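Why Is There Fuzz Under Your Feet? The Amazing Story of Carpet

By Tihomir Karagiannis

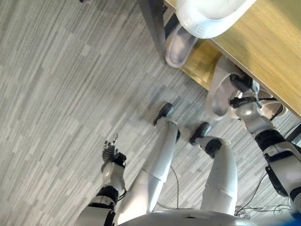
Go find a carpet. Any carpet will do! The one in your bedroom, the one in the school library, even the little mat by the bathtub. Now take off your shoes and socks and wiggle your toes in it. Feel that? You are standing on thousands and thousands of tiny loops and tufts of yarn, and every single one of them had to be put there by a person or a machine.

I have loved carpets since I was seven, when I spent a rainy August lying on my grandmother's rug and driving toy cars along the patterns (the red border was the highway, and the blue flowers were parking lots). I still get down on the floor to look at a good one. So let's get down there together!

What is carpet made of?

Yarn, mostly. Yarn is a long string made by twisting lots of thin fibers together. If you pull a cotton ball apart very gently and roll a bit of it between your fingers, it turns into a weak little string. You just made yarn! Real yarn is twisted much tighter so it won't come apart when somebody walks on it.

Some carpet yarn comes from sheep. Sheep's wool is springy, because each hair has tiny bends in it called crimp. Squash a ball of wool and let go, and it puffs right back up. That is a great thing for a carpet to do when people keep stepping on it.

A lot of carpet yarn today is made in factories from kinds of plastic, such as nylon and polyester. The plastic is melted into a thick goo and pushed through a metal plate full of tiny holes, a bit like a shower head. Out come long, thin threads, which cool down and harden. The plate is called a spinneret, and spiders have body parts called spinnerets too! They use theirs to make silk.

Loops and tufts

Look very closely at your carpet. Use a magnifying glass if you have one.

Do you see little loops, like the tops of tiny handles? Then you have a loop pile carpet. "Pile" is the word for all the yarn that sticks up. Loops are tough and don't flatten easily, so you'll often find them in places where lots of people walk, such as offices and schools.

Do you see little ends, like blades of grass? Then you have a cut pile carpet. It started out as loops too, but a blade sliced through the top of each one. Cut pile usually feels softer, and it's the kind you can draw in with your finger. Try it! Push the yarn one way and it looks light. Push it the other way and it looks dark. The color hasn't changed a bit. You have tilted the yarn, so the light bounces off it differently.

Some carpets have both kinds mixed together, and some have loops at different heights, which makes bumps and valleys you can feel with your toes.

How the yarn gets in

The oldest way to make a thick, fuzzy carpet is to tie it, knot by knot. A weaver stretches strong threads up and down on a big frame called a loom. These threads are the warp. Then the weaver ties a short piece of yarn around two warp threads, and another next to it, and another, all the way across. After each row of knots, a thread called the weft goes over and under from side to side, and everything gets beaten down tight with a heavy comb.

Imagine doing that for a carpet as big as your living room. It can take months, and very fine ones can take years!

The newer way is called tufting, and it is FAST. A tufting machine works like an enormous sewing machine with a whole row of needles, often more than a thousand of them. The needles punch yarn down through a sheet of cloth called the backing, little hooks catch the yarn to make loops, and the needles zip back up for the next stitch. Glue gets spread on the back to hold the yarn in, and usually a second layer of backing goes on top of the glue.

I once visited a small mill called Petek where the tufting machine had 1,035 needles. I had to wear big ear protectors, and I could feel the floor buzzing through my boots. The yarn came from a kind of giant shelf called a creel, with cones of yarn stacked way over my head. Every needle had its own strand! When one strand ran out, a worker tied on a new cone so quickly that I missed it, and I had to ask her to show me again on a loose piece. (She did it 3 times. She was very patient.)

Who had the first carpet?

It's a mystery! Wool and cotton rot away over time, so most really old carpets are gone. But one of them got lucky. It was buried in a tomb in the Altai Mountains of Siberia, where water got in and froze solid, and the carpet stayed frozen for more than two thousand years. It's called the Pazyryk carpet, after the valley where it was found, and it has rows of deer and riders on horses. You can still see the reds and yellows. A giant freezer in the ground saved it!

People who moved from place to place with their animals had very good reasons to love carpets. You can roll one up and put it on a horse or a camel. At night you unroll it and you have a floor. Hang it up and it keeps out the wind. Sew one into a bag and you can carry your things in it.

Carpet squares

Not all carpet comes in a long roll. Some of it comes in tiles, which are flat pieces you lay side by side like the squares on a checkerboard. If someone spills grape juice on one tile, you can lift it out and put in a new one.

Carpet tiles often have arrows printed on the back. The arrow shows which way the pile leans. If all the arrows point the same way, the floor looks smooth. If you turn every other tile, you get a checkerboard effect even when the tiles are all the same color! Next time you're in an office or an airport, see if you can work out which way somebody turned them.

Why does carpet make a room quiet?

Clap your hands in a bathroom with a hard tile floor. Now clap in a room with a thick carpet. Hear the difference?

Sound travels through the air in waves. When the waves hit something hard and flat, they bounce back to your ears. When they hit carpet, lots of them wiggle down in between the fibers and get lost in there. The carpet turns a tiny bit of the sound into heat - much too little to feel.

Carpet also feels warmer than tile, even when both are exactly the same temperature. Tile pulls heat out of your feet quickly. Carpet is full of little pockets of air, and air is slow at carrying heat away, so your toes stay cozy.

And the zap?

Oh yes, the zap! Shuffle across a carpet in socks on a dry day and touch a metal doorknob. Ouch! When your socks rub on the carpet, tiny specks called electrons move from one to the other, and your body ends up with an electric charge. When you get close to the metal, the charge jumps across all at once. In the dark you might even see a spark. It works best in winter, when the air inside is dry. On a damp day the charge leaks away before you reach the door.

Try it yourself: weave a mini rug

You will need a piece of stiff cardboard as big as a paperback book, some string, thick yarn in 2 or more colors, scissors, and some tape.

Cut a row of small slits along the top and bottom edges, a finger's width apart. Ask a grown-up for help if the cardboard is tough.

Tape the end of the string to the back. Wind the string up and down through the slits until the front is covered with straight lines, and tape down the other end. There's your warp!

Wrap a bit of tape around the end of your yarn so it's easy to poke through. Go over the first string, under the next, over the next, all the way across. On the way back, do the opposite. Push each row down with a fork.

Change colors whenever you like by tying on a new piece. Don't pull too hard at the sides or your rug will get a waist!

When it's full, cut the strings on the back and knot them together in pairs so nothing slips out. My first one came out shaped like a slice of pizza, and it's still under my desk lamp.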